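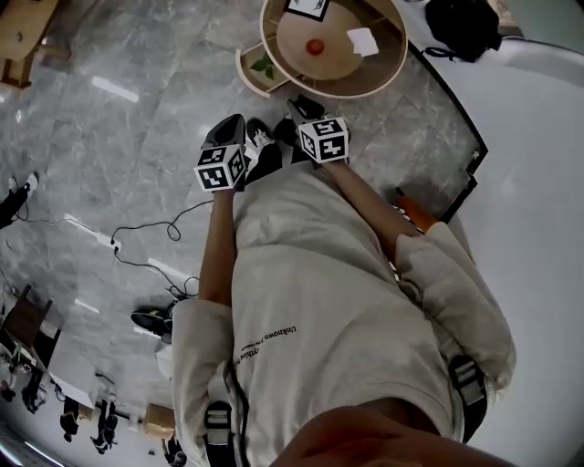 Marska Television has ordered a second season of its workplace drama Suststead, the company announced in June. The new season will run to 11 episodes, three more than the first, and will be produced by Lalville Pictures under the same co-production agreement. The series continues to follow the night staff of a regional freight depot, and its costume department will keep to the plain, unbranded look established in season one, with loose hooded sweatshirts in cream and other pale colors for the younger characters and gray workwear for the supervisors. Principal photography is scheduled to take 31 weeks, including a two-week break between the sixth and seventh episodes.

The first season of Suststead ended with the depot's sale to an outside buyer and the closing of its rail yard. Season two opens four months later. The new owners have moved the dispatch office to a different building, and the night shift has been divided into two crews with separate managers. Marska confirmed that all principal cast members have signed for the full season. Two new recurring roles, a customs inspector and a union representative, will be introduced in the second episode. Casting for both is complete and will be announced separately.

Production will again be based at the Lalville studio complex, where the depot interior remains standing from the first season. The set has been extended by one bay to allow longer continuous takes in the loading area. Exterior scenes will be filmed at two locations within driving distance of the complex. The production expects to employ up to 200 people at its peak, including background performers, drivers and construction crew. The shooting schedule lists 866 scenes across the season - a higher number than in season one, reflecting the longer order and the use of shorter scenes in the split-shift storyline.

Ersoy Post will handle picture editing, sound and color finishing. The company worked on the last three episodes of season one and will now be responsible for the entire season. Episodes will be delivered in 4K with a surround sound mix, and subtitles and audio description will be available for every episode on the day of its first broadcast.

Marska will broadcast Suststead weekly at 9 p.m., with each episode added to the Marska streaming service at the end of its broadcast. The first season remains available on the service in full. International distribution is managed by Lalville Pictures, which will offer both seasons to buyers as a single package - individual season licenses will be considered for territories where season one has already been sold.

A premiere date, episode titles and a first trailer will be released after filming is complete. Requests for set visits should be sent to the Marska press office in writing and must name the outlet and the number of people attending.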